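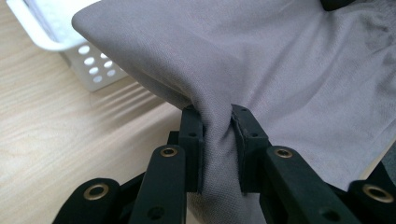

What's the best way to fold soft, slippery fabric?
Start with the edges. Line them up, smooth out the creases with a flat hand, and only then make your first fold.

Welcome to the December laundry page! Danish Minhas and I have been on a folding kick at Drullport (grays, mostly, and I love every one of them). Small baskets are my favorite part – a folded stack tucked into one looks so good on a shelf!

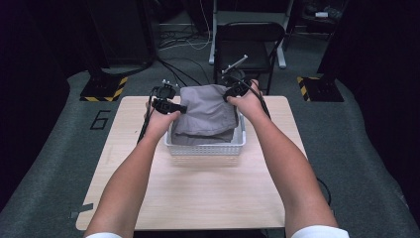 Gray cloth and the white basket, on the pale table.

More folds coming soon!
Joris Peeters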